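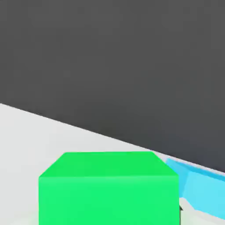
Iltden Automation Review Group
Minutes of the October meeting

Subject: Stastora pick-and-place kit, simulation package and cell hardware
Start: 9:30 a.m.
Present: production engineering, test lab, purchasing, IT. Maintenance joined from item 3.
Apologies: quality.

1. Previous minutes

Accepted with one correction. The quoted lead time for the Stastora controller is 8 weeks from order, and the earlier minutes gave it as the lead time for the complete kit. The complete kit has no confirmed lead time. Purchasing to ask again.

2. Simulation package

The test lab reported on the trial license. The package installs on the existing workstations without a new graphics card. The block-handling task supplied with the kit was used for all runs: colored blocks on a plain light tabletop, with a camera view looking forward and down over the work. The lab has kept the supplied lighting and colors so that results can be compared with the vendor's own.

A total of 2,000 episodes were run with the default policy and default grasp settings. The lab considers this enough to judge stability of the software and too few to judge the policy. Two workstations ran overnight without a crash. A third stopped when the log partition filled up. The package does not rotate its own logs, and the setting mentioned in the manual for this has no effect in the trial version.

Discussion of the camera view at close range. When the camera is near a block, the block takes up a large share of the view and its lower part falls outside it. Neighboring blocks can be partly hidden at the same time. Production engineering asked whether the policy keeps any memory of block position once an edge leaves the view. The lab could not answer from the documentation. The vendor's reply so far covers only the fixed overhead camera, which is sold as an option.

It was also noted that the rendered surfaces are flat and clean, with very little texture. Our trays are scuffed and carry part labels, and the parts themselves are gray or black. Results from the supplied task should not be quoted in the business case as if they applied to our parts. The lab will build one tray model from the existing drawings and repeat the runs with that.

Action: lab to build the tray model and rerun at the same episode count.
Action: lab to send the question on position memory to the vendor in writing.

3. Cell hardware

Purchasing tabled the written offer. The kit includes the arm, two-finger gripper, controller, wrist camera, table plate and cabling to the controller. It does not include the safety scanner, the air supply or the mounting frame. The base price covers one simulation seat. Additional seats are charged per year, and the offer does not say what happens to saved projects when a seat lapses.

Maintenance asked for the following to be recorded:

- The controller is specified with a fan filter that has to be changed every 6 months. The filter is a vendor part.
- The gripper finger pads are listed as consumables with no stated life.
- The cable between wrist camera and controller is one molded length. A damaged connector means replacing the full run.
- The table plate hole pattern does not match the plates in cells already on the floor.

Production engineering does not regard the hole pattern as a problem, as an adapter plate can be made in the shop. Maintenance does not agree - the adapter raises the work surface and the reach figures in the offer were given for the bare plate. Left open until the reach check has been done in simulation.

4. Comparison with the Grulero service

Grulero offers a hosted alternative. Hardware is rented, the simulation runs on their servers, and updates to the grasping software are included in the fee. Based on the planned load of some 3,200 picks per shift, the cell would sit in the middle of their three usage bands.

Points raised:

IT will not approve a permanent outside connection from the production network. Grulero states that the cell can run disconnected but gives no limit on how long. IT needs that limit as a number.

The hosted simulation cannot import our tray drawings directly. They would be converted by Grulero, and each conversion is billed. Purchasing pointed out that tray revisions have been frequent this year.

The rental can be ended with notice at any time after the first year. None of the purchase options offers anything similar. Production engineering would like this given proper weight, as the product line the cell is meant for has no volume forecast beyond next year.

No preference recorded at this stage. The two offers are not yet comparable on cost, as neither includes integration.

5. Integration

Lytvynenko has been asked to quote for frame, guarding, scanner and commissioning for both options. Their first question was whether the cell will share a conveyor with the labeling station. Production engineering confirmed that it will. The interface is to be wired signals only, with no data link between the two.

Lytvynenko also asked for a cycle time. The figure used internally so far came from a time study of manual loading and was never meant as a target for a robot. It was agreed not to send it. Production engineering will work out a figure from the line rate and allow for tray changes.

Action: production engineering to issue cycle time and conveyor interface list.
Action: purchasing to request both quotes in the same format, with travel shown separately.

6. Other business

The trial license expires before the next meeting. Purchasing to ask for an extension at no charge. If it is refused, the lab is to export all logs and the tray model while the seat is still valid. IT has set aside space on the engineering share.

Operator training was raised and deferred.

Closed: 10:50 a.m.
Next meeting to be called once the rerun results are available.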